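The Medicine Box
A short story by Shiela Tiongson

The bus to Enino left at 6 in the morning, and Kolbrún was going to be on it, seventy-eight years old, with a new hip and a hat she had bought for the occasion. She had told everyone on the street. She had told the pharmacist twice. What she had not done was pack.

"Clothes are easy," she said when I came up the stairs. "I've got clothes. I need you for the box."

I loved her table. I had loved it since I was small enough to sit under it with my brother Callum and a flashlight, and I had sat at it for every exam I ever studied for, because our own apartment was loud and hers smelled of oranges and floor polish. It was a big brown thing with the grain running through it in streaks, and it caught the light from the window so beautifully in July that you wanted to put your whole arm down on it. On an evening like that one I would have packed anything on it! I would have packed gravel.

She had turned out the bathroom cabinet and the drawer beside her bed and, from the look of it, the pockets of every coat she owned. Bottles, packets, little cartons with their flaps hanging open.

"Now," she said, and sat down very straight. "You hold it up and I say yes or no."
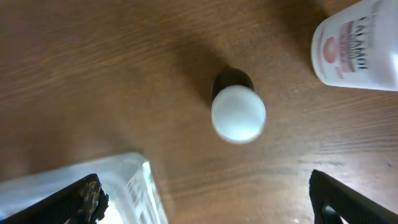

The first one got a yes before my hand had even closed on it. So did the second. The third was a no, then a yes, then a long story about Niall Chisholm and a wasp.

"He stood on my balcony and roared," she said. "A grown man. I put a drop of this on him and he stopped."

"Did it work, or did he just stop?"

"What's the difference? He stopped."

I put it with the yeses. I was having a wonderful time. There is something about a good sort-out with a person who has opinions - the afternoon goes by and you learn things you would never have thought to ask. I learned that she had once been seasick on a lake. I learned that Cletus Kapoor, who ran the Rendix hardware store downstairs and had sold her the plastic storage boxes, used to write her letters, real ones, on the backs of invoices.

"What did they say?"

"Mostly they said I owed him for paint." She looked out of the window. "But there were other parts."

She had two boxes to choose from, a big frosted one and a small clear one, and she wanted the big one. I said the big one was for sweaters. She said a person did not know what would happen at Enino. I said there was a drugstore at Enino, I had looked it up, it was next to the ferry landing. She said she did not trust a drugstore she had never been inside.

So we tried the big one first. In fairness to her, it was a terrific box. You could have gotten a roast chicken into it. She kept bringing things over and leaning them up against it, a snack for the bus, papers, more cartons, and then she handed me the Tiger Balm with both hands as if it were a baby bird.

"That goes in before anything," she said. "Before the toothbrush."

"The tiger looks fierce."

"He is fierce. He did my neck, and my mother's knees, and the whole choir the winter the heating broke." 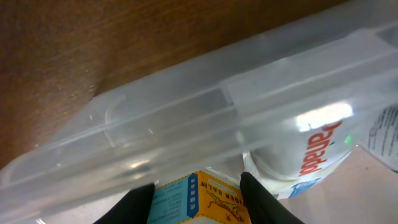 The Small One

It was the suitcase that settled it. We laid the big box in beside the hat and there was no room left for shoes, and Kolbrún, who had been ready to argue until midnight, looked at the hat, looked at the box, and said, "Well, I'm not going barefoot."

I wiped out the small one with a dish towel. It really was the better box for the job, clear all the way through, so you could see the wood right up through the bottom of it, and low enough that she could find what she wanted in the dark with her fingers. We started over. Everything that had been a yes had to be a yes again, and she was much harder on them this time.

"If I have not opened it since Callum's wedding, out."

"You haven't opened this since before Callum's wedding."

"Then it's lonely. Out."

The orange tube caused the most trouble. She liked the fizz. She had one in a tall glass every morning and stood over it and watched, and she would be the first to tell you she didn't much care what was in it. But it was a tall tube for a shallow box. I stood it off to the left while we thought, next to the little gold thing she called her luck and wouldn't discuss.
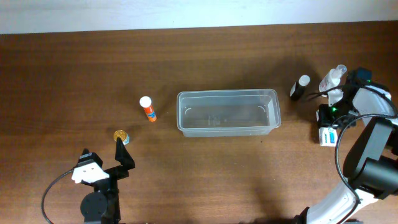
The clear box, empty, with the orange tube standing by.

"You could take it in your purse," I said.

"My purse is full."

"Of what?"

She opened it and showed me. There was a timetable, folded so often it had gone soft, and a bag of Favier mints, and under the mints a bundle of yellow invoices with a rubber band around them.

I didn't say anything. I wanted to, so badly! I wanted to ask her whether he was meeting her there or whether she was just taking the letters for company. The store downstairs had had its blinds down for over 12 days, and I had walked by it every one of those mornings with my coffee and not given it a thought.

"He went ahead," Kolbrún said, to the mints. "He wanted to see about the room. It has a view, apparently, but Cletus thinks a parking lot is a view, so we'll see."

"Kolbrún!"

"Don't shout. Hand me the Paradol."

I handed it to her. She turned it over and read the back of it, every word, with her glasses pushed up on her forehead where they were no use at all, and her ears had gone pink. Then she put it in the box herself, in the middle, and moved it a little, and moved it back.

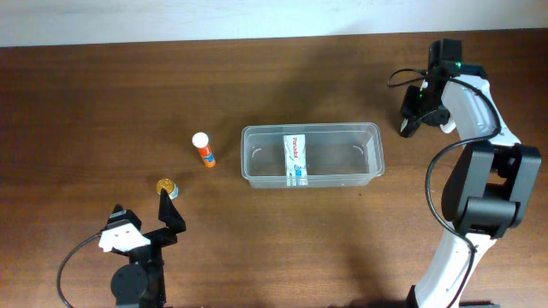

"For his head," she said. "He gets headaches from the sun and he won't wear a hat. I told him I'd bring something."

"And the tiger's for you?"

"The tiger's for both of us."

We went on until the light was gone from the window and she had to get up and put the lamp on. The fizzy tube ended up rolled in a sock, the left one, inside her good shoe. The wasp bottle went in as well, after another hearing. I sat on the suitcase while she did the catches, and then she made us eggs, and we ate them at the end of the table we had cleared, with all the noes heaped up in a Swanson grocery bag by the door waiting for me to take them back to the pharmacy.

"Is it silly?" she asked, when I had my coat on.

I said it was the best thing I had heard all year, and I meant it so much that I knocked the hat off its hook.

"Pick that up," she said. "And come at five, not half past. I want a window seat."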